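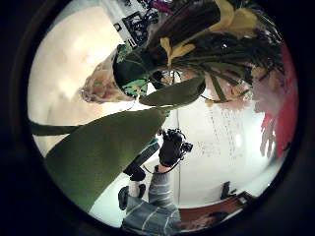 Green leaves, seen close up.

Marshals wanted: Graden Hill Sprint, Birkport

The Birkport Motor Club is looking for trackside marshals for its fall season at Graden Hill. The pay is lunch. The view is excellent, provided you like the same left-hand bend 104 times before noon.

You don't need to have marshaled before, own a fast car, or hold opinions on tire pressure. You do need to be 18 or over, able to stand for long stretches, and willing to wear orange. People who can stay awake between runs will be considered for the flag points. People who can also work a radio will be considered for nearly anything.

What you'd be doing

Flags, mostly. Also sweeping gravel off the course after drivers have explored the edges of it, pushing cars that have lost interest, and telling spectators to get back behind the rope. Fire posts are crewed in pairs and only after the extinguisher course, so please don't turn up with your own.

Training is one evening at the Dumlao Street clubroom, run by Mihret Moges, followed by a half day on the hill with Callum Haslam. Callum has been chief marshal for long enough to have heard your joke about the whistle.

What you get

Lunch, as mentioned. Gas money for anyone driving more than 30 miles. Overalls on loan — the large ones go first, and the small ones are not very small. Work four meetings and your club dues are waived through February.

We have 2 openings for paddock marshals as well. This job involves asking drivers to move their trailers and then asking them again.

To apply, email Maribeth Tolentino at the club office with your name, a phone number, your boot size and any dates you can't do. Mention it if you hold a first aid card. If you marshaled at Garkia before the track closed, say so, and we'll skip you past the first evening.

Posted Sunday, June 18, 2023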